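Search tips Enter a word Go

Home Kitchen Laundry Workshop Back issues

Plastic plates and the miracle cures sold for them

2026-05-12
By Els Verstraete

Every spring somebody rediscovers the plastic plate, and every spring the same bad advice comes with it. Soak it overnight in vinegar. Rub it with toothpaste. Freeze it, for reasons I have never had explained to me. I have tried most of these at my own sink and I remain unimpressed.

Start with the table. A plate that slides when you cut on it gets blamed on the plate, but wipe the tabletop first with a damp cloth and dry it properly. A film of old spray polish will send anything skating. Try that before you pay for grippy mats.

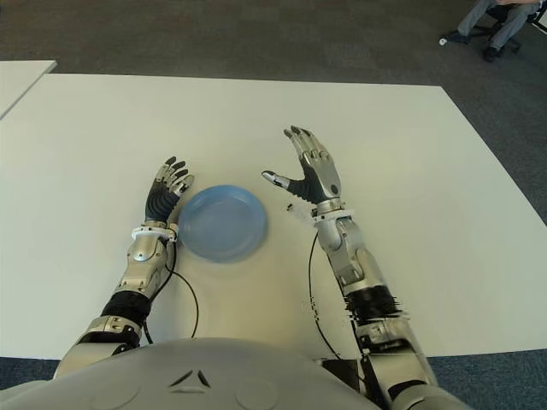
Pale colors are the ones people complain about, light blue especially, since tomato sauce leaves an orange tinge on some plastics. Dish soap and warm water, right after the meal, does more than any paste. Baking soda mixed to a mud with a little water is fine for what's left. Give it 2 goes with a soft cloth and stop. If the tinge is still there, it lives there now.

Bohumila Bednárik wrote in from Padov to say sunlight bleaches the stain out – she leaves hers on the sill for 7 days. Maybe. I tried it and got a plate that was a bit less orange and had a week's dust on it. I wouldn't leave a plate out much longer than that, as some plastics turn brittle.

The rim deserves more attention than it gets. Food dries under the lip and in any ridges, and a flat sponge rides right over it. An old toothbrush gets in there. 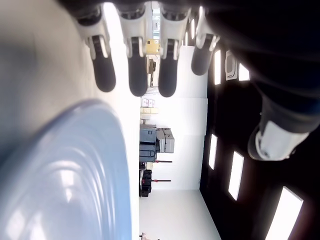 Page 2

As for scratches, I don't believe in any of the polishes. They make the surface shiny for an afternoon. Use a butter knife instead of a steak knife and you'll have fewer to polish. Once a plate feels rough under a fingernail, move it to the workshop, where it makes a decent tray for screws or a drip catcher under a paint can.

Stack them dry – a damp stack smells by the weekend, whatever the label on the cupboard freshener says.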